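Fórum Casa & Automação › Robôs › Já dá para delegar a arrumação do quarto?

rolo_sem_pressa
Março, e a minha cama continua a ser feita por mim. A Fengying Zeng garante que a Prodero resolve isto até ao Natal. Cobertor amarelo, colchão ou pufe, dois braços: parece pouco trabalho até alguém tentar.
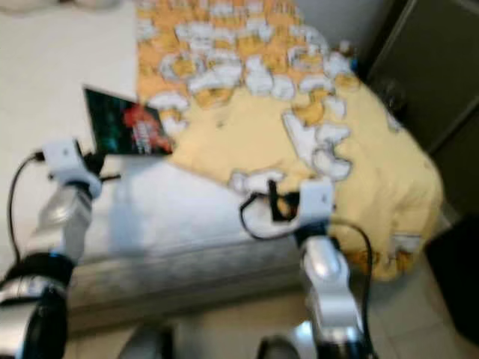 Dobrar pano é o pior que há. O pano nunca está duas vezes na mesma forma.

comus321
Discordo. Numa oficina também havia quem jurasse que cabos eram impossíveis. E 1394 euros por um par de braços não me choca.

aiguo_wei
Choca-me a mim — por 300 a minha sobrinha arruma a casa até à reforma.

rolo_sem_pressa
O pano ainda perdoo. Mas livro pousado em lençol? O lençol vem atrás.

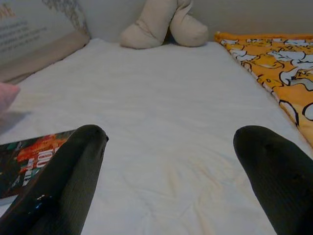

Garra aberta, livro de capa escura, lençol branco.

comus321
Pega-se pela lombada, devagar.

aiguo_wei
Devagar já a minha sobrinha faz.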